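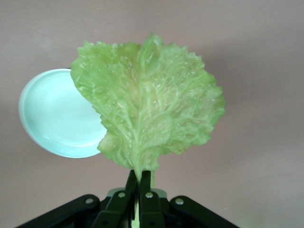

dostidska_plot
Reply 1
Loose-leaf will come back if you leave the crown alone. Take the outer leaves and let the middle grow. I sowed in May and picked until the heat got to it.

Fimis
Reply 2
Disagree. Second growth is bitter every time. I pull the whole head and resow.

puvirlow174
Reply 3
Bitter is a watering problem – mine was fine for 2 more pickings. Which seed are you on? I use the Vasseur mix, 600 to a packet.

Fimis
Reply 4
Same mix. I water daily. Still bitter.

dostidska_plot
8 October 2023
Try some shade cloth in the afternoon. Mine is on the east side of the shed.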